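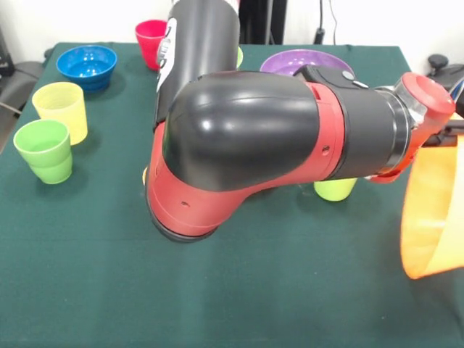 December 12, 2024

Glue day again, the bone-and-hide batches for the bookbinding bench. I soaked 400 g of the Zosau pearl overnight and it drank far more water than the July lot did, so the jar was nearly solid when I got in. Let it down with a splash more and warmed it very slowly. The Nuvex hotplate still overshoots, so if you want 60 you set it to about 42 and creep up from there (please stop turning it to full and walking off!).

Pasted up four test spines on the Park offcuts, two with plain glue and two with a bit of glycerine. The plain ones grabbed quicker but creaked when I opened them. Glycerine ones lie flatter, though they were still tacky at lunch and I got a thumbprint in one. Bother.
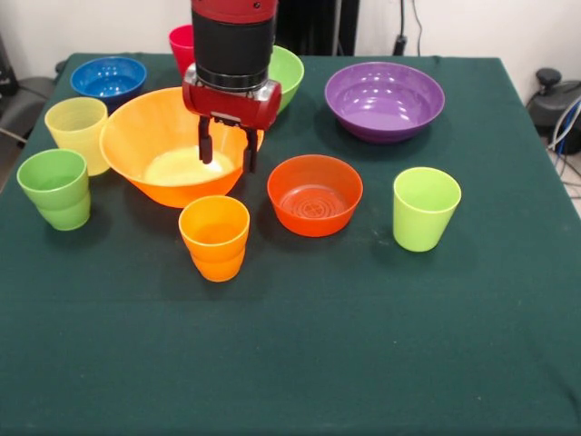

Bowls and cups on the green cloth.

The Vistberg ledger is on hold. It has 182 leaves and the sewing has gone at both ends, and I'm not putting new glue anywhere near it until I've seen how the test spines look after a week under weights. Old glue is coming off nicely with a poultice, mind you.

Still to do: label the jar, order more mull, find the good bone folder. Whoever had it last, it lives in the top drawer.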